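FOR IMMEDIATE RELEASE

Clomeo opens shared laundry room in Pernside, longer hours from July

PERNSIDE - Clomeo, the neighborhood laundry company, opens its newest shared laundry room in Pernside this July. Ground floor of the old Alarcón building, side entrance, ramp at the door. Open to tenants of the building and to anybody else who lives nearby. No membership, no sign-up fee.

The short version: wash, dry, fold, go home. Doors open at 6 a.m. and the last load goes in at 10 p.m. Staff on site in the afternoons, phone line the rest of the time.

Pernside has been without a public laundry since the one on the market street closed. People have been taking the bus across the river with bags, or drying sheets over doors all winter. Clomeo heard about it from tenants first, then from the building's owners, and signed the lease in spring. Work on the plumbing and the vents took longer then planned. It is done now.

What it costs

Pay per load, card or coins. Prices are posted on the wall and on the Clomeo web page, same prices both places. Two price levels, day and evening, with the cheaper one running until 4 p.m. Drying is charged separately from washing, so a customer who only needs a dryer pays only for the dryer.

Tenants of the Alarcón building get a monthly card. Ask at the desk.

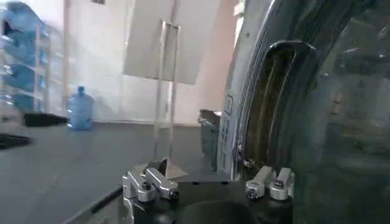 Evening rates were the sore point at the open meeting, where one tenant asked why the people who work all day should be the ones paying the higher price. Fair question, and it got a long round of applause. Clomeo's answer for now: the evening rate stays through the first season, then gets looked at again with the real numbers from the room. Night-shift and day-shift workers can both apply for the lower rate by showing a work schedule at the desk. The form is one page.

Soap and sensitive skin

Detergent comes from Nutora, fragrance-free, sold by the cup at the desk. Customers can bring their own. Bleach is allowed in washers, please wipe the drawer after. Dye is not allowed, sorry, no exceptions, and the same goes for rugs with rubber backing and anything that has had gasoline or cooking oil spilled on it. Oily rags can catch fire in a dryer even after washing. Please take that one seriously.

Getting clothes dry without wrecking them

A lot of the questions so far are about drying, so a few notes from the Clomeo team that will also be up on the wall:

Don't stuff the drum. Half to two-thirds full dries faster than packed.

Clean the lint screen before every load. Before, and after too if you're feeling kind to the next person.

Towels and jeans together, shirts and thin stuff in another load. Mixed loads come out with the shirts baked and the waistbands damp.

Shake things out on the way from washer to dryer. Balled-up sheets stay wet in the middle.

Wool, bras, anything with elastic you care about: hang it. There are rails along the back wall.

Take clothes out when the cycle stops. Fewer wrinkles, and somebody is probably waiting.

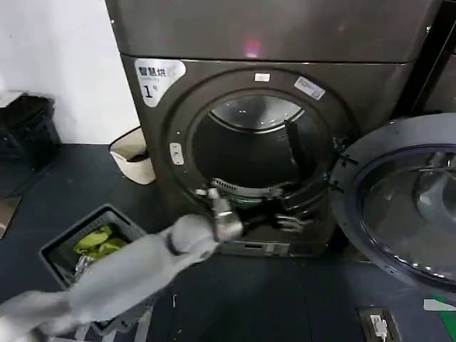 As for comforters, a reader of the Pernside newsletter wrote in to say hers came out lumpy everywhere she ever tried, and could the new place please have a big enough machine. Large loads have their own machines by the window, and the desk keeps a tub of clean tennis balls to throw in with down. Run it on low, stop halfway, pull the thing apart by hand, run it again. Slow, but it works on most of them. Very old down that has clumped hard may not come back, and Clomeo can't promise it will.

Folding hour and repair table

Once a month the room hosts a mending table. Buttons, hems, small tears, zippers if there's time. Free, bring the item clean. Thread is supplied, odd buttons wellcome. Nutora is covering the cost of supplies for the first season.

Kids are fine in the room with an adult. There is a low shelf with books and a bench. No climbing on the folding tables.

Noise and neighbors

The building has apartments upstairs, and neighbors asked for a quiet room at night. The last load goes in at 10 p.m. so that everything is stopped before 11. Rubber mats have been put down under the washers. Deliveries use the side entrance only, mornings. If the noise carries anyway, call the Clomeo line and leave the apartment number and the time, and it will be looked into.

Water and power

The room runs cold wash as the default setting. Warm and hot are there, just one more button. Rinse water is not reused at this site, although several people have asked about it, and the pipes as built don't allow for it.

Grants for pick-up and drop-off

Clomeo has set aside 400 free loads for households in Pernside that can't easily get to the room, through illness, a new baby, a broken elevator, whatever the reason. Pick-up at the door, return the next day. Applications at the desk or by phone, no proof of income needed. When the loads are used up the list moves to the next season.

Opening day

Doors at 6 a.m. as usual, coffee from 9, first wash free for everyone until noon. One load per household please. Parking is tight, the bus stop is right outside.

About Clomeo

Clomeo runs 3 shared laundry rooms, Pernside included. The company leases ground-floor space in residential buildings and keeps it open to the whole street.

Press contact: Clomeo press desk, weekdays until 5 p.m. Visits to the room before opening can be arranged, call ahead.

END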